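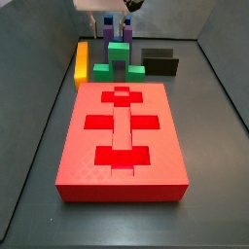
第六讲 插入作业中的卡滞与保护性停止

本讲讨论一类在装配单元里反复出现的故障：工件已经夹住，位置误差也在允许范围内，下放时却卡在槽口，控制器随后触发保护性停止。案例取自 Gakotska 单元的积木入槽任务，任务要求把托盘后方的各个积木逐一取出，放进形状对应的凹槽。取件阶段值得先看一眼：紫色立柱顶上还压着两个深蓝色方块，两根细手指要从上方伸到这一带，右边不远处又竖着两块黑色薄板。积木离得近，手指的张开量就受限制；张开量一受限制，抓取点往往偏离工件重心，倾斜误差在这一步已经带进来了，到入槽时才表现为故障。

6.1 事件经过

2024年4月12日的试验共执行37次插入，其中3次以保护性停止结束，三次都发生在紫色U形块上。记录文件编号158对应第三次停止，下面的分析以它为准。

停止前的顺序如下。机械臂到达槽口上方的预备位，切换为低速下放。腕部力传感器读数平稳，随后在很短的行程内上升，超过设定的30 N。控制器停止运动，夹爪保持闭合，工件留在两指之间，下端顶在凹槽边缘。操作界面由 Soda 程序提供，显示的信息只有“保护性停止”，没有给出受力方向。当班的 Ans Cuypers 第一次按普通过载处理，确认后直接继续，结果在同一位置再次停止。这个处理方式是错误的，原因见6.4。

6.2 倾斜与楔紧

一个方形截面的工件以小角度倾斜进入凹槽，先碰到的是一条棱。此时继续下压，会出现两种情况。

（1）卡阻：接触力的合力方向不合适，工件下不去，但退得出来。改变施力方向后通常可以恢复。

（2）楔紧：工件在两侧对角位置同时受到约束，内力被锁在工件与槽壁之间。撤去下压力以后，这部分内力仍然存在。

两者在力曲线上都表现为下放方向的力突然增大，只看一个轴无法区分。要判断是哪一种，应同时查看两个水平轴上的力矩。卡阻时力矩随下压力同步变化，下压力回落，力矩也跟着回落。楔紧时下压力已经降低，力矩却停在一个不为零的数值上。158号记录属于后一种。
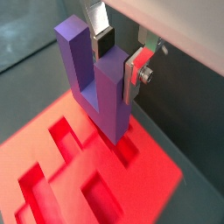 图6-2 夹爪从上方夹持紫色U形块，左指伸入U形缺口，块体略有倾斜

U形块的夹持方式与其他积木不同。一根手指在缺口内侧，另一根在外侧，夹住的只是其中一条立柱，另一条立柱悬在夹持面以外。下端碰到槽沿时，接触点与夹持面之间形成力臂，块体会绕夹持处转动。两指的衬垫也不一样，一侧为黑色，一侧为粉红色。事后 Kristof Claeys 对两种衬垫分别做了推拉测试，粉红色一侧更容易发生微小滑移。他还检查了手指支架的紧固螺钉，发现有一颗的拧紧力矩低于规定值。

目前的结论是：抓取偏心造成初始倾斜，衬垫滑移和支架松动使倾斜在接触后继续增大。三个因素各占多大比例，现有数据不足以判断，作业第2题会用到这一点。

6.3 视觉检查为什么没有拦住

程序在预备位有一次姿态检查，三次停止之前都显示通过。检查程序比较的是块体顶面的轮廓，对水平偏移和绕竖直轴的转角比较敏感，对前后俯仰不敏感。腕部视角离工件很近，手指又挡住一部分边缘，俯仰角的估计误差大约有两度，与触发楔紧所需的角度处在同一量级。

固定视角可以看到托盘全貌，适合确认凹槽里有没有残留物、托盘有没有移位，但不宜用来测量块体入槽前的俯仰角。 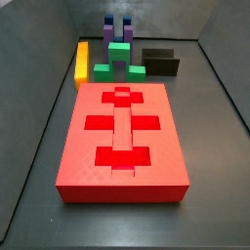 图6-3 托盘与后方积木，凹槽底面颜色比顶面更鲜红，视野内无夹爪

开始一轮作业前应核对的项目：
托盘位置与示教时的基准一致；
各凹槽内无异物；
积木竖立在规定位置，黑色薄板没有倒向相邻积木；
夹爪已退出固定视角的视野；
手指支架螺钉已按点检表拧紧，衬垫无翘边。

6.4 停止之后的操作

保护性停止不等于断能。电机仍处于受控状态，夹爪的夹紧力还在，被楔住的工件储存着一部分弹性能。此时伸手去扳工件，有可能在工件松脱的瞬间被手指夹到。实验课上一律按以下步骤执行：

1. 按下急停，在工位记录单上写明时间和记录编号。
2. 从围挡外观察工件状态，手不得越过围挡。
3. 保存力与力矩曲线。曲线保存之前不要确认报警，确认后缓存会被覆盖。
4. 由指导人员解除急停，以手动低速沿插入方向的反方向退出，每次点动后查看力矩是否下降。
5. 力矩不下降时停止点动，由指导人员再次按下急停并切断动力，按夹爪手册手动释放。
6. 工件取出后检查棱边，同时检查槽口有无压痕。

不允许在原位置确认后继续下放。如果已经楔紧，重复下压只会加大内力，并可能使支架永久变形。

6.5 已做的修改

下放阶段增加了力矩判据，水平轴力矩超限时先于30 N的力阈值停止。U形块的抓取点改到更靠近重心的高度。两指衬垫统一为同一种。界面上的报警信息增加了受力方向一栏。修改之后的重复试验还没有做完，数据放在下一讲。

作业

1. 画出U形块单侧立柱受夹时的受力图，标出接触点、夹持面和力臂。
2. 设计一组试验，把抓取偏心和衬垫滑移的影响分开，说明哪些量保持不变。
3. 读158号记录的力矩曲线，指出可以判定为楔紧的时刻，并写明依据。
4. 在6.4的步骤中，如果第3步与第4步对调，会丢失哪些信息？

作业交给 Wim Kramer，曲线图须注明坐标轴单位。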